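Visit report: Sunance manipulation lab, Jumville, 13/11/2021
Hand-held collection of grasp demonstrations in homes

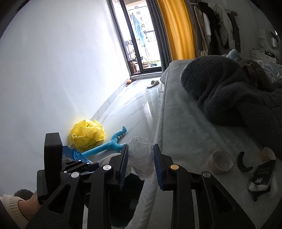
Purpose of the visit

The lab opened its doors for one afternoon to groups working on grasp learning. Our interest was the collection method, which uses a gripper carried by a person in place of a teleoperated arm. Operators work in ordinary furnished rooms, and a crumpled clear plastic bag held between the two ridged foam pads is a typical grasp.

Method

Each operator records picks and placements of household items in a single room. Nothing is tidied beforehand. Bags, clothing and packaging are treated as one class, "deformable", and are sampled more heavily than rigid objects. The policy is trained on 650 demonstrations from 18 homes and then run on a fixed arm in the lab, fitted with the same fingers.

Clear film is the hardest material in the set. Its outline changes with every grasp and the background shows through it. The Zurnent baseline, trained on bench-top data only, tended to close beside the bag or on a fold too thin to hold.

Results shown

Training on the home data reduced missed closures on film. Gains on cloth were smaller. Performance fell on glossy floors, where reflections were taken for film edges. A second set of 725 demonstrations, with more floor-level picks, is due in March.

Remarks

Six homes are held back for testing, all in the same district as the training homes. The Atanasov split, which separates by building type, would be a stricter test. Force at the pads is not recorded. We have asked for the annotation guide and the list of failed grasps.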